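Kotwood Neighbors Help Board > Home and Kids > Storage and Cleaning

Storing a play kitchen that has to come off the table every day

Ferhat Erdem
Posted in March

We have a play kitchen set up on a white table in the back room, and the same table gets used for other things in the evening. Everything has to come off it and go back on the next morning. Right now it all goes into one big plastic bin, and the small food ends up at the bottom under the pan.
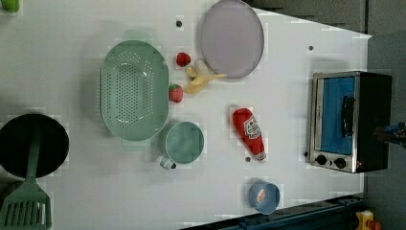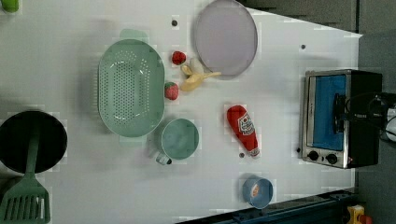
Colander, plate, cup and toy food on the table, with the frying pan at the left.

What I'd like to know:

How do you store a mix like this, where some things are big and stiff (the colander, the pan) and some are small, like the strawberries and the little bowl? I tried nesting everything in the colander and it was fine until someone picked it up by one handle.

How do you clean it? Some of it is toy food and some is closer to real kitchen size. I don't want to put the whole lot in the dishwasher and find out the ketchup bottle is now a different shape.

What about the toaster oven? It doesn't go in the bin with the rest. It has been living on the floor next to the radiator, and I'd like a better spot for it.

One last thing, less important. The table has a few small holes in the top. Crumbs from the evening get into them. Should I fill them or leave them alone?

Space is limited. I have one shelf 40 inches wide under the window, and the floor below it is free. I can spend up to 50 dollars. The kids are three and five and are supposed to help with the cleanup, so lids that need two adult hands are out.

Thanks.

Ayten Çetinkaya
Member, 200 posts

I ran a home daycare in Kotwood for years and put a play kitchen away every afternoon. The one big bin is your problem. A deep bin means you have to empty it to find anything, and kids will do that by tipping it over.

Get shallow bins, no deeper than a shoebox. I would use three for what you have.

Bin one is food. The strawberries, the banana, the ketchup bottle, and whatever else you have in that line. Lay the bottle on its side so the lid will close.

Bin two is the small dishes, so the mint cup and the light blue bowl. If you have more cups or bowls than you're showing, they go here too. Don't stack the bowl inside the cup or the other way around if it's a tight fit. A three-year-old will not get them apart and will come and find you.

Bin three is for the tools. In your second picture there's a slotted spatula lying across the pan. Long things like that are what keep lids from closing, so measure it before you buy anything. Lay it corner to corner in the bin and you can often get away with a smaller size.

The colander and the pan don't need a bin at all. Put them straight on the shelf. Pan on the bottom, colander beside it, plate standing on its edge against the wall. If you want the plate to stay up, a cheap letter holder from the office supply aisle works, and you can cut a slot in a block of foam for nothing.

I used Skanutia bins, the low ones with the lid that just sits on top and doesn't snap. Mine were a little over eight dollars each, though that was a while ago. Three of those leaves you enough for the letter holder. Measure the depth of your shelf first. Mine stuck out past the edge by an inch, and I walked into them all winter.

Labels: tape a photo of what's inside to the short end. Words don't help a three-year-old. Use wide clear packing tape over the whole photo, wrapping onto the bin, or the corners will be picked off by the end of the first day.

Cleaning. Turn each piece over and look for a dishwasher mark. If there isn't one, wash it by hand. I did ours in the sink in warm water with a few drops of dish soap and an old toothbrush. The places that get dirty are the seeds and leaves on fruit, the inside of the banana peel, and the holes in the colander. Push the toothbrush straight into the holes from the back. Going across them just moves the dirt along.

Check the toy food for seams or small holes before you put it under water. Anything hollow will take in water through a seam and then it grows mold inside where you can't get at it. For hollow pieces, wipe with a damp cloth and leave it at that. Squeeze the ketchup bottle gently next to your ear. If you hear air, it has an opening somewhere, so wipe that one too and don't soak it. Keep the paper towel off the label if the label is a sticker.

The pan looks like it has a nonstick surface, so use a soft sponge and no scouring pad.

Dry everything overnight on a towel before it goes in a bin with a lid. Not an hour. Overnight. Leave the lids off until morning.

Toaster oven — move it away from the radiator either way. If it's a toy, put it on the floor under the shelf, pushed back to the wall with the door facing out, and let the kids use the top of it as the parking spot for the pan. If it's a working one, it should not be within reach of a three-year-old even unplugged. The door glass and the knobs are the first things they go for, and if they get used to playing with that one they'll reach for the one on your counter. Put it in a closet up high.

Ferhat Erdem

This is very helpful, thank you. I hadn't thought about water getting inside the food. I squeezed the bottle and it does hiss.

I'll go through the oven question with my wife tonight. The closet in the hall has room on the top shelf.

Do you put the bins back on the table in the morning, or do the kids do it?

Ayten Çetinkaya
Member, 200 posts

The kids did. Bins on the shelf at their height, an adult carries the pan if it's heavy, and they lay things out however they like. Don't try to get them to set it up the same way every day. It's only at cleanup that you need things to go in a certain place.

At cleanup, do one bin at a time. "Food first." When the food is in, lid on, bin on the shelf, then open the next. If all three bins are open at once the cup goes in with the strawberries and you're back to sorting. We started ten minutes before pickup. With two kids you can do it in five.

Also, put the colander out of the way before you start. Mine always wanted to use it as a basket to carry the food to the bin, and half of it went on the floor on the way.

Gullex3000

just get a drawer cart on wheels. we have one, 3 drawers, roll it over to the table, put the stuff in, roll it back under the window. got ours used for 20 bucks. no lids at all

dishwasher top rack is fine for most of it, I've been doing ours in there for two years. nothing has melted except one egg

Ferhat Erdem

Thanks. Do the drawers come all the way out? My younger one would climb them.

Gullex3000

they do come out yeah. we put it against the wall so it doesn't roll. ours is not a climber so I can't say

Ayten Çetinkaya
Member, 200 posts

I would not do a drawer cart with a three-year-old who climbs. The light plastic ones tip forward when the bottom drawer is pulled out and something leans on it. If you do get one, take the wheels off and screw it to the wall, and by then you may as well have bins on the shelf.

On the top rack, it depends on the piece. One melted egg is why I said to look for the mark. Some toy food is painted, too, and hot water can lift the paint even if the shape survives. If you want to use the dishwasher for the plain dishes, turn off heated dry and put the small things in a mesh laundry bag with the zipper closed. A strawberry that drops through the rack can end up on the heating element.

I forgot your table. Before you fill any holes, look underneath. If they go all the way through and there's a screw or a fitting under there, leave them open, because something may need to come apart one day. If they're just holes, you have two choices. White wood filler if the top is wood: press it in with a putty knife, let it dry, sand it flat with fine paper, and wipe it down. If the top is some kind of coated board, filler won't hold well in a small hole and the sanding will scratch the finish. In that case use the stick-on covers sold for cabinet screws. They come in white on a sheet and cost a few dollars. They're small enough for a child to peel off and put in their mouth, though, so I would wait on those until the younger one is older.

Meanwhile a vacuum with the crevice tool gets the crumbs out fine. Or put an oilcloth over the table in the evening, and take the whole thing outside and shake it when you're finished. That is what I did, and I never filled anything.

Ferhat Erdem

The holes don't have anything under them that I can see, but the top is coated, so I'll go with the oilcloth.

Update on the rest. I got three low bins. The spatula fits corner to corner with the lid down, just barely. The pan and colander are on the shelf next to them, and the plate is in a letter holder. The oven is in the hall closet. The five-year-old asked where it went and then asked for a cardboard one, so I have a box set aside for that.

I spent 40 dollars with the oilcloth. The food is drying on a towel in the bathroom until tomorrow morning. If anyone knows what to draw cardboard oven knobs with so they don't smear, I'd take a suggestion.

Ayten Çetinkaya
Member, 200 posts

Jar lids and brass paper fasteners. Poke the hole first with a nail and bend the legs flat inside the box, with duct tape over them. Then the knobs turn and there's no marker involved.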